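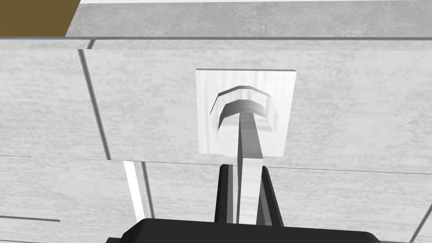
1. The visit

July 14, 2021

Our class went to the Skorken open day to watch a robot do chores in a simulator. I had pictured something more dangerous. The first program, Bolleck, held a thin grey rod up to a ring in a white plate, and 40 students leaned in as if it were the grand final.
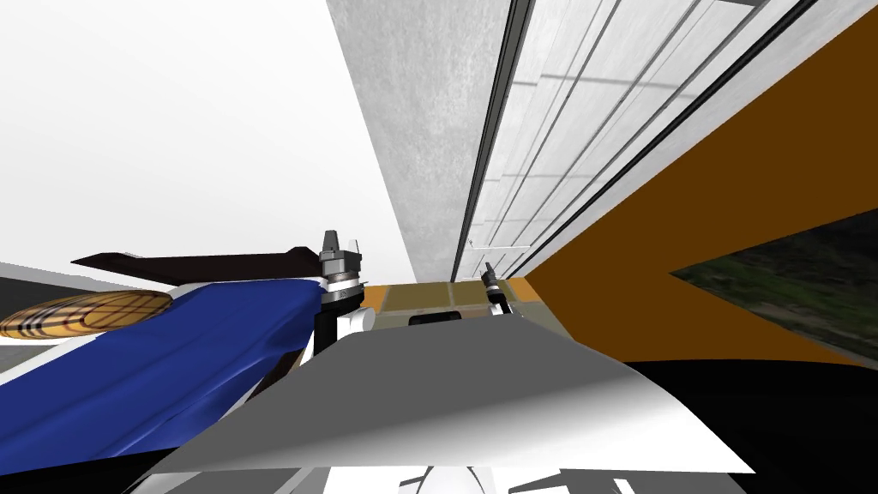
Eamon Carroll

The second demo, Cardoso, used two arms and showed us the room at a slant. My neck adjusted before my stomach did. Our guide said they'd run it 100 times in June, and that most of the failures were the furniture's fault. I wrote that down, as I plan to use it at home.
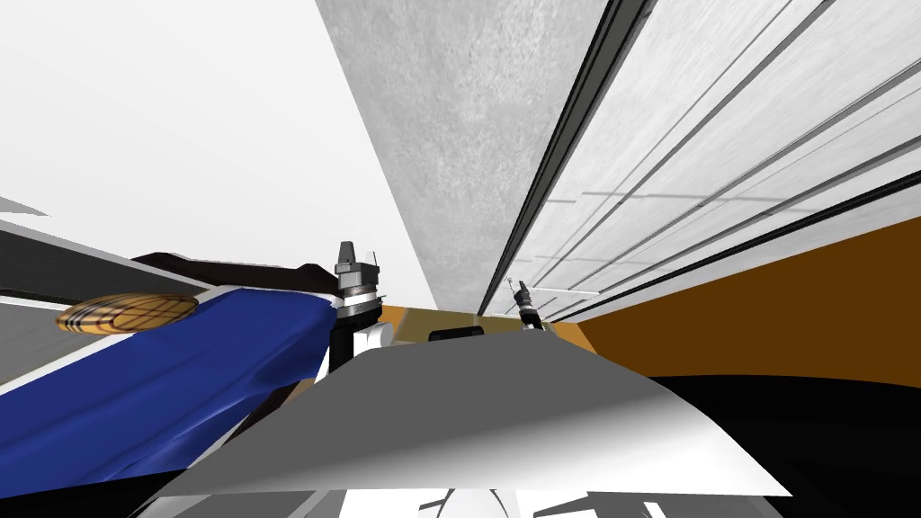 2. What I'd change

Each demo got 2 minutes and question time got 50. I'd swap those. I'd also put the robot's view beside a level one, so you could tell which gripper was nearer without asking twice.

Hatutden College, Year 10 Technology projects. Contact the library desk. Back to top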